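4.3 Checking the finger mask before you trust the tracker

Read this section before running Kondel on wrist-view footage. The mask decides which pixels the tracker ignores, and a bad one fails quietly.

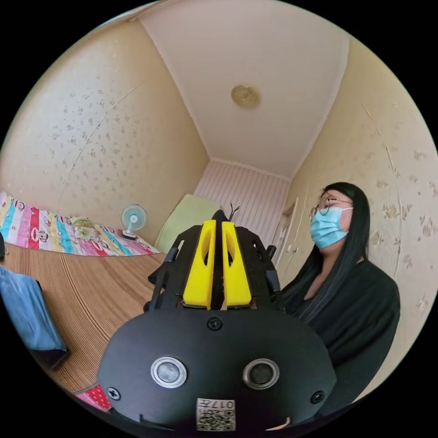
Remigiusz Sowa objected to the first draft of this section, saying that the automatic mask had been fine on every clip he tried and that drawing one by hand was a waste of an afternoon. Perhaps so. His clips all used the same housing, and the tool reports a confidence of 100 for masks that are plainly wrong, so please do the checks anyway.

1. Open the clip in Lumanlan and choose Lens > Fisheye. Confirm that the black corners outside the image circle are marked as invalid. If they are not, the tracker may pick up features along the rim.

2. Run Mask > Auto. The result should cover the fingers, the side linkages and the whole housing plate, including its screws, buttons and label.

3. Step through the clip with the fingers open and closed. The gap between them changes, and a mask made at one opening rarely fits the other.

Note: Auto tends to leave the printed label unmasked. A QR code is full of sharp corners and, being fixed to the tool, it tells the tracker that the camera is standing still.

4. Paint over anything missed. Leave the walls alone, however dull they look.

5. Set Minimum features to 49 and run the tracker on a short stretch first. Compare the path with what you see in the clip.

Caution: Striped mats and repeated wallpaper prints can produce false matches. The "repeat filter" added in version 2 is meant to deal with this. We have seen it help and we have seen it do nothing — leave it on, but do not rely on it.

6. Mask people and fan blades as moving objects, in a separate layer from the tool.

7. Export the mask with the clip. If the log shows error 788, the mask and clip differ in size; go back to step 1.

Smooth paths are not proof of correct ones. The smoothing setting is covered in 4.4.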